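Tallton推出袜类晾晒收纳组合，面向小户型家庭

2025年4月18日，家居用品企业Tallton宣布，旗下Pistetach系列新增一套袜类晾晒收纳组合，即日起在Ovlow线上商店及线下门店接受预订。组合以木质桌面衣架为主体，搭配白色塑料衣架和小号收纳篮，供家庭在洗衣后晾晒、配对和存放袜子等小件织物。

Pistetach系列主要针对没有独立阳台或洗衣间的住户。Tallton产品部门在2月完成了一轮家庭走访，共回收有效问卷501份。受访者提到较多的问题有两类：一是袜子在落地晾衣架上占位零散，二是收下来之后难以成对。新组合把晾晒和配对放在同一张桌面上进行。

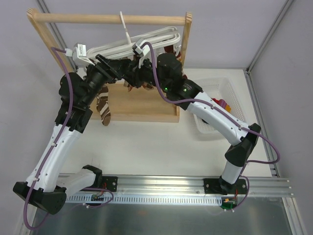
衣架部分采用浅色木材，两侧立柱支撑一根圆木横杆，下方为浅木托底座。白色塑料衣架不用时可以集中挂在横杆下，需要时逐个取用。横杆与立柱之间为插接结构，用户可自行拆装，包装内附安装说明。标准版横杆长60厘米，可放在书桌、餐边柜或洗衣机台面上使用。

多夹位衣架是这次新增的配件。衣架为长方形多横档框架，中部设挂钩，可一次晾挂多只袜子。Tallton建议用户按颜色和花纹相邻夹放，同一双袜子放在一起，晾干后直接对折收好。厚袜与薄袜宜分开悬挂，袜口朝上夹住，避免拉扯袜跟。 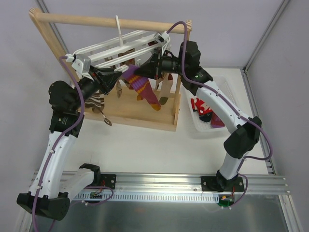
白色塑料收纳篮放在衣架旁边，用于临时存放待晾或尚未配对的袜子。篮子也可以单独购买，供已有同系列衣架的用户补充。木质部件日常用干布擦拭即可，不建议长时间浸水或在户外暴晒；塑料部件可用清水冲洗。

首批产品在位于Saab的仓库发货，每个门店配货100套。线上预订的顾客可选择到店自提或送货上门，预订期内下单的前100名顾客另获赠收纳篮一只。售后方面，木质衣架自签收之日起提供一年保修，横杆、立柱和挂钩等零件可单独更换，不必整套退换。

Tallton表示，Pistetach系列后续还将推出适合毛巾和婴幼儿衣物的衣架配件，尺寸与现有横杆通用，具体上市时间另行公布。

关于Tallton
Tallton从事家居收纳及洗晾用品的设计与销售，产品包括木质衣架、收纳篮、晾晒配件等，通过Ovlow门店和线上商店销售。

媒体垂询请联系Tallton公共关系部。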